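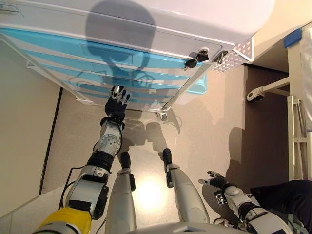 Ballarat, 4 August 2022

Speaker notes: Can machines do the chores yet?
Presenter: Eamon Moynihan, Wusness
Session chair: Bríd Ó Súilleabháin

Opening. Thank the chair and acknowledge the Hosudix program for its support. State the question plainly: which household and shop-floor chores may now be given to a machine without a person standing by?

Slide 1. Leave the picture up while speaking. The view is the robot's own, looking down past its hands and feet to a white unit with a ribbed blue panel. Ask the audience where they would take hold of it. Both hands are open. Mention the caster at floor level and the robot's own shadow across the panel; shadows of this kind remain a difficulty for vision software.

Slide 2. Trial results. The Kubo program logged 844 attempts at routine tasks in July. Of these, 450 were finished without help. Wiping and carrying did well. Anything on wheels did poorly, as did folding. Pause for questions on method and refer them to Hrvoje Radulović.

Slide 3. Shop floor. Fixed benches and known parts favour the machine. A home offers neither. Avoid the word "solved".

Position. Our answer is "some chores, under supervision". We do not recommend unattended use in private homes at this stage.

Close. Hand over to Kieran Hegarty for the session on labour and training. Printed copies of the task list are at the registration desk.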